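Ticket 304: Live scoreboard shows wrong chase target after rain reduction
Project: Follov club cricket scorer
Status: Resolved
Opened by: Sena Korletey

First off, I love this app. We've scored every Fuden CC home game on it since January and the ball-by-ball page has got our parents and grandparents following matches from their kitchens, so please read this as a fan letter with a bug in the middle!

What went wrong: on Friday evening we played Pisharody in the league. They batted first, a full 20 overs. Then it rained, the umpires cut our innings, and I put the new number of overs in under Match > Conditions > Reduce. The scorer's tablet changed the target straight away, beautifully. The public page didn't. It kept the old target and the old required rate right to the end, so according to the website we lost a game that we won with 5 balls to spare. My phone was going crazy with sympathy messages while we were all jumping up and down on the boundary.

What I've tried so far:
- Refreshed the public page on two phones and a laptop. Same old target.
- Closed the match and opened it again on the tablet. Tablet right, page wrong.
- Edited the target by hand. The page took the new number for one over and then went back.
- Signed out and in. No change.

The tablet is on the current version. The match was set up from the Kulus league template, the one with the powerplay settings already filled in (a huge time saver, by the way).

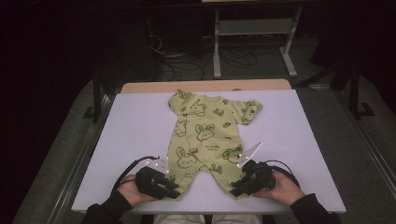

Kulus scorers' desk: Same thing at our ground last month, and we never touched the target by hand. Our page was fine until the second innings began. Have you looked at whether the reduction was entered before or after you pressed Start Innings? We entered ours after.

Sena Korletey: Ooh, good question. After! The openers were already walking out when the umpires told me, so I'd pressed Start Innings and then gone back to Conditions. I'm going to test this properly tonight.

Update, 9 p.m. I made two practice matches from the template and it was the most fun I've had with a dummy scorecard. In match A I reduced the overs during the break, then started the innings. Tablet and page agreed on everything. In match B I started the innings, then reduced. The page stuck on the old target, exactly like Friday. 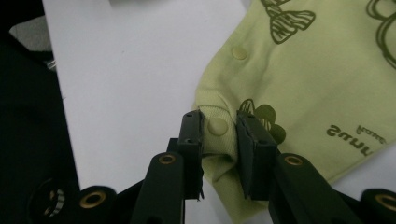

Then I ran match B again without the league template, just a plain 20-over match with the reduction put in late. The page updated! So it needs both things together, the template and the late reduction. I've put both practice matches in the shared folder with the event logs. Look at event 7 in the bad one, where the tablet sends the revised target and the page answers with the template's own values.

Follov support: Wonderful testing, thank you. Confirmed at our end. The public page was reloading match settings from the template at the end of each over once an innings had started, which explains your hand edit lasting one over. A fix is going through now. Until you have it, open Match > Template > Detach before entering a late reduction. Players, powerplay settings and scores all stay in place.

Sena Korletey: Detach works! Tried it on a fresh match, reduced after two balls, and the page had the new target before I'd put the tablet down.

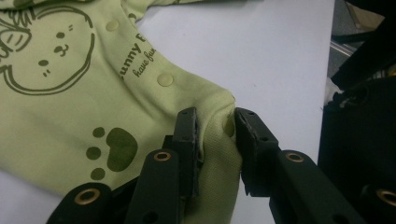
Next I went back to the real match, detached the template and pressed Rebuild Public Page. The result now reads as a Fuden win, the required rate graph has the right line on it, and our number six finally has her winning runs showing as winning runs. She's already sent the link to her whole family.

One small leftover: the league table still had us down as losing when I checked this morning. Does that refresh by itself, or do I need to submit the result again?

Follov support: Please submit again from Match > Results > Send to League. The table keeps the first result it receives until a corrected one comes in. The update with the fix is out, so you can leave templates attached from your next match.

Sena Korletey: Sent, and the table's right. Updated the tablet too and ran match B one last time with the template attached, late reduction and all. Target correct on both screens, over after over. Thank you both so much, happy for this to be closed.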